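Undumix Home Handling Guidelines: Progress Report to Mosach

Submitted by Bayu Yeoh, Oct 14, 2026

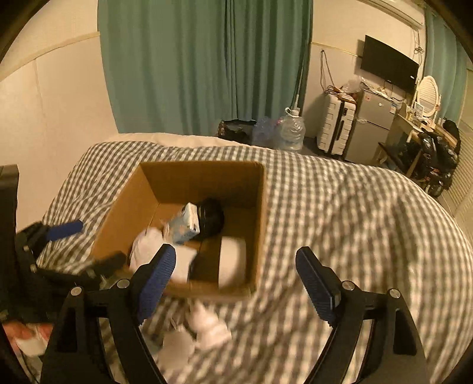 Sorting small items at an open box on a bed, with a hand-held gripper in the foreground and a second gripper at the left edge.

Dear friends at Mosach,

Thank you, first of all, for your patience over the summer, and for the kind note you sent in July when we asked to move the drafting stage back a little. The extra weeks were put to very good use (I'll come to that), and I'm happy to say that version 2 of the guidelines is finished and out with its first readers.

When we wrote to you last, the rules still leaned heavily on what we knew from workbenches. They said things like "place the container on a firm, level surface," and that is perfectly good advice right up until you walk into somebody's bedroom. People pack on beds. They sort on beds, they fold on beds, and a cardboard box on bedding behaves quite differently from the same box on a table. So we have written a new section on soft surfaces, and it has grown into the longest in the document. It asks the operator to press down beside the box before starting, to keep both grippers from leaning on the box walls, and to approach with the jaws already open.

The section on shared space has been rewritten too. With two grippers working at one box, the old wording left it unclear which hand had the right of way, and our operators had each settled on a habit of their own. The rule now reads: one hand inside the box at a time, and the other waits outside the wall. Osman, our test site, has been following it for 300 sessions, and the team there tells me it felt fussy for the first day or so and then quite natural.

I should say something about people's homes, a subject I know you care about as much as we do. A lived-in room is full of somebody's belongings, and the guidelines now treat everything outside the agreed work area as off limits – no tidying, no moving a bag to get a better angle, no opening a door to see what's behind it. The householder walks the room with the operator beforehand, points out anything private, and can stop the session at any time without giving a reason. We had this in a footnote before, and it has moved to page one where it belongs.

The review log stands at 3704 recordings checked against the draft rules. From those we drew 19 changes, most of them small matters of wording. Two are still open. One is how to handle a very light carton that tips when it is gripped at one end, and the other is whether glossy items need a slower closing speed. Nimow has offered to help us with the second, and I'd like to take them up on it – their people have been generous with their time already.

Spending is in line with the plan you approved, apart from travel, where we are a little under. With your agreement, we would put the difference toward a printed pocket version, as several operators have asked for something they can keep in a jacket.

Please send any comments on the draft straight to me, however rough they are.

With warm thanks,
Bayu Yeoh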